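Household robot chores

Household robot chores are everyday jobs, such as tidying, sorting and folding, that researchers are trying to hand over to machines. Progress has been thrilling to follow, though few homes have a helper that can do more than vacuum or mow.

Pick and place

Most chores begin with picking something up and putting it somewhere else. A cube and a pair of baskets make a popular starting exercise, as the same skill is needed for putting away toys or packing orders.
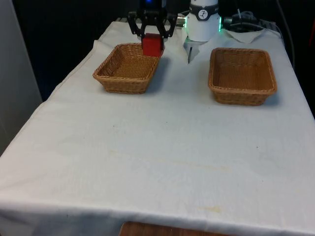
Rigid blocks are the friendly end of the subject. Socks, wet plates and carrier bags are far harder - they bend, slip or hide their edges. Ambros Wieser's Plamside trials set 108 chores for a single arm, and 27 were finished without human help. Sorting did best, and laundry came last.

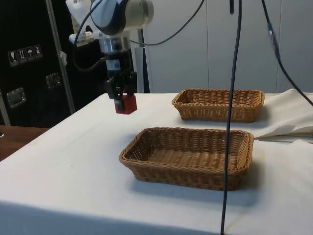 Shop floors are further ahead, with parts arriving in known places and in known shapes. At Rinaldi, a packing firm, an arm fills 1000 trays between checks. Ubaldo Bianchini, who planned the line, expects kitchens to take another 15 years - a long wait, but a wonderful thing to work towards.

See also: Mesis gripper, Utura kitchen trials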